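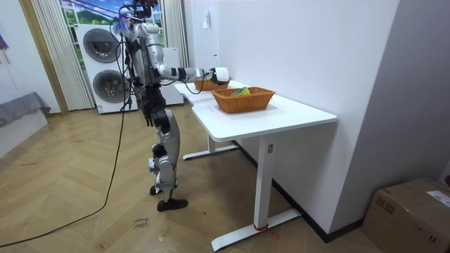 Paper rolls are the untidy part of almost every small house, and in my opinion it is because they have no fixed place. In our flat the kitchen roll stood on the fridge, the toilet rolls were in three different cupboards and the baking paper was behind the pasta. I tried boxes, a drawer and a bag on a hook, and in the end I came back to simple woven baskets. Two wicker ones, one further along a long white table, are already enough to begin, and a white roll can go in from above with one hand. With a warm orange-brown colour like this they look friendly against a plain white wall, so you do not have to hide them. I will explain how I sort, measure and fill them, and what I do to keep it in order.

What you need

Two woven baskets, not necessarily of the same size
A table or wide shelf where you can work
A tape measure
A piece of thin cotton cloth for each basket
A soft brush, an old paintbrush is good
All the rolls you can find in the house

Step 1. Bring everything to one table

Go through the whole house and collect the rolls. Look also in the car, in the shed and under the sink. Put them all on the table before you make any decision. My neighbour Marloes Claeys did this step only for her kitchen, and a week later she found a full pack of toilet paper on top of the wardrobe. She had then already bought a new one.

If a pack is open, take the plastic away completely. A half-open plastic bag takes much space and it slides out of the basket every time you pull at a roll.

Step 2. Sort by use

I make two groups. In the first group come the rolls that we use every day: kitchen roll and toilet paper. In the second group comes what we use sometimes, such as baking paper, foil, wrapping paper in short rolls and the paper for the children to draw on.

Rolls that have become damp do not belong in any group. Let them dry in the air on a rack and use them for cleaning windows or shoes. Please do not put them between the dry ones.

Step 3. Measure the roll and the basket

Wicker baskets are often narrower at the bottom than at the top, so measure inside and at the bottom. Measure the thickest roll as well. You want a little room for your fingers around it, otherwise you lift the whole basket when you take one out.

The height is less important. A kitchen roll may stick out above the edge by a third of its length, and this is even practical, for you can see from the door what is left. If more than half sticks out, the basket falls over easily. Then lay the rolls flat or choose a deeper basket.

My daily basket is 165 mm high inside. For toilet rolls this is good, and for one kitchen roll standing in the corner it is also still fine.

Step 4. Clean and line the baskets

Brush the basket first, outside and inside, always in the direction of the weaving. In a second-hand basket there is more dust than you think. Turn it upside down and knock with your flat hand on the bottom. When there is a loose end of wicker inside, cut it short with small scissors, because it will tear the paper.

After this, lay the cotton cloth inside. I cut mine from an old pillowcase, 77 cm long, and folded it double. You do not need to sew. Push the cloth in the corners and let the rest go up along the sides. If you want it more beautiful, you can fold the border over the edge and fix it with a few stitches, like Josefien Stevens has done with hers.

Step 5. Fill from the outside to the middle

Put the first rolls against the sides, standing up, and fill the middle at the end. If you start in the middle, the rolls at the side will always lean. The open roll, the one which is in use, does not go in this basket. It has its own holder near the sink.

For the second basket I lay the long things flat at the bottom and the short things on top. Put a rubber band around wrapping paper, but not a tight one, for it makes a mark. Foil and baking paper can stay in their cardboard boxes.

Leave the space of one roll empty in each basket. It makes it much easier to take something out and to put something back.

Step 6. Choose the place

The daily basket must stand where you can reach it without opening a door. The other one may stand higher. Do not place wicker next to the cooker or directly against a radiator, it becomes dry and starts to break at the edge. The bathroom is possible if you have a window and you open it after the shower. In a bathroom without a window I would take a basket with a lid, or keep only a few rolls there.

Keeping it in order

When there are two rolls left in the daily basket, I write paper on the shopping list. Every February I take everything out, shake the cloth outside, wash it at 40 degrees and brush the baskets again. If the wicker has a stain, use a cloth with lukewarm water and a drop of dish soap, and let it dry lying on its side, away from the sun.

Cor Segers asked me if it also works with plastic baskets. Yes, it does, and you can leave the cotton cloth away.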